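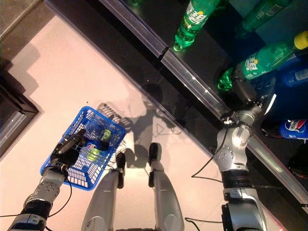
Before you pick a gripper, try both on the same bottle with the same arm speed. I ran the Kullau fingers against the Peeters ones this way, 100 grabs each. Start with a bottle lying on its side and close on the neck, like the right arm with the green Sprite - the body is wider and tends to roll. Let the other arm hold the basket by its rim.

Next, drop the grip force to 88 in the Candgate controller and go again. Write down every slip! Then change the fingers, redo the zero, and repeat with a can.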